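Gellix Singer Anderson Guerra Admits: He Cannot Sleep Without the Radio On

Anderson Guerra has finally told fans why his bandmates never want to share a hotel room with him. The Gellix singer needs a radio playing all night, and it must be a talk station, never music.

He told the story in the November 2020 episode of the Stutmont podcast, where he was a guest together with drummer Lauri Honkanen.

"If I hear a song, I start to listen to the bass line and then I am awake until morning," said Guerra. "But two people discussing the price of potatoes, this is perfect for me. I am gone in 3 minutes."

Honkanen remembered one night on the band's first tour very well. The only station they could find was a fishing report, and it was repeated every hour. "I still know the water levels," the drummer said. "I have never fished in my life."
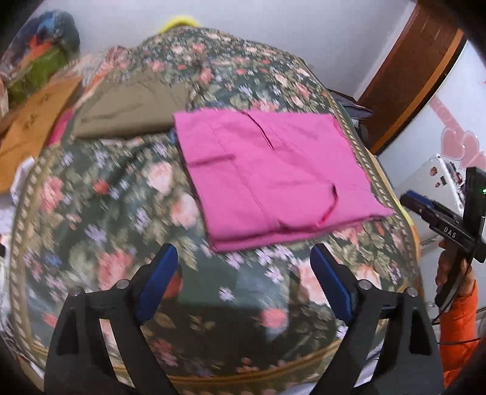
How long has he been doing this?

Since he was a child, according to the singer. His grandmother kept a kitchen radio on through the night, and when he moved to his own apartment the silence was too much for him.

Podcast host Pirjo Rissanen asked if he had tried to stop. Guerra said that he managed one week in October, but he felt so tired that he forgot the second verse of "Tistwood" in rehearsal. The old radio came back the same evening.

Fans have already started to help. More than 3000 of them have sent him the names of their favorite boring programs, and Guerra promised to try the best ones.

Gellix will release their new album, Pesonen, in the spring. It has 38 minutes of music, and the singer says he has not fallen asleep to it even once.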